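Counting the bits in a height map, and why my hillside had stairs
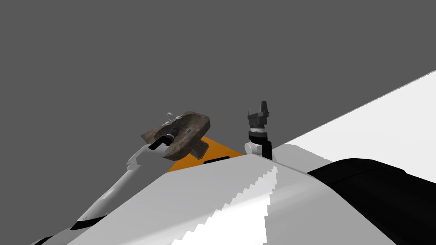 A jagged shading boundary on a smooth white surface, computer render.

I have spent most of May on terrain for the walking map, and nearly all of that on one fault. The fault is stepping. A slope that ought to be smooth is drawn as a series of flat shelves with short risers between them, and it is worst on gentle ground, where the eye expects the least to happen.

For anyone who has not followed the earlier posts: the map covers the valley between Skomance and Pristunby, and it is built from a survey grid of heights. I convert the grid to a greyscale height map, load that into a small program I wrote called Plornen, and Plornen produces the mesh and a shaded view. The shaded view is what gets printed. The mesh is mainly there so I can check that paths do not go up cliffs.

The stepping has two separate causes, and I lost a week by treating them as one.

The first cause is bit depth. An 8-bit greyscale file holds 256 levels. The valley floor to the highest ridge is 3910 feet, so each level covers a little over 15 feet. On steep ground that hardly shows, as neighbouring samples differ by several levels anyway. On the water meadows, where the ground rises 36 feet over the whole width of the printed sheet, there are two or three levels available for everything. The result is terraces. No amount of smoothing afterwards brings back the heights, although blur will hide the edges and also remove every field bank you wanted to keep.

The fix is to store the heights in 16 bits. That gives 65,536 levels, or less than an inch each over the same range, well below the error in the survey. File size doubles before compression. I had believed I was doing this already. The export step was writing 16-bit files, but a resize step I added last winter opened them, converted to 8 bits without a message, and saved them back in a 16-bit container. The header said 16 and the contents were worth 8. I found it by listing the distinct values in one tile. A tile of rough moorland should have thousands. Mine had 14.

I would suggest that check to anyone with the same trouble. Load the tile, collect the unique values, print how many there are. It is one line in most languages and I should have run it first.

The second cause is in the shadows, and it stayed behind after the heights were fixed. The ground was now properly smooth, but the line between lit and unlit ground ran down the hillside in little square teeth. I assumed I had missed another conversion and went through the whole chain again. There was nothing wrong with it.

Kuldeep Dhillon pointed out that the teeth did not line up with the survey grid. They were all the same size on screen at a given distance and they moved when I moved the sun. Both of those suggest a shadow map. The renderer draws the terrain from the direction of the light into a texture, then looks up each visible point in that texture to decide whether it is lit. If the texture is coarse, each of its cells covers a patch of hillside, and the edge of the shadow follows the cell boundaries. When the light strikes at a shallow angle the cells are stretched along the slope and the teeth get longer.

I tried four remedies.

Raising the shadow map resolution works, at a cost. Doubling each side quadruples the memory. I went up twice and stopped when the preview became unpleasant to use.

Fitting the light's view to the visible area was the best return for the effort. My light was covering the whole valley even when the sheet showed one farm. Cropping it to the sheet plus a margin of 200 metres, so that hills just outside can still cast shadows inwards, made the teeth small enough that they do not survive printing.

Filtering the lookup, by averaging several neighbouring cells, gives a soft edge in place of a hard one. I use a small filter now. A large one makes walls look as though they are floating.

Adjusting the bias did nothing for the teeth. Bias is for the speckling you get when a surface shadows itself, and raising it too far detaches shadows from whatever casts them. I put it back.

There is also the option of dropping shadow maps and tracing a ray from each point towards the sun. For a printed sheet this is quite reasonable, as nobody is waiting for the next frame. Damián Quintero does it this way for his coastal sheets and leaves it running overnight. I may move the final output over and keep the shadow map for previews.

Current settings, mostly for my own reference: 16-bit heights throughout, light cropped to the sheet, small filter, default bias, sun in the north-west at 40 degrees. The resize step now stops with an error if the input and output depths differ.

Next is the river, which at present flows uphill for a short stretch below Pristunby. Meenakshi Rastogi has sent me her levels for the weir and I have not yet compared them with mine.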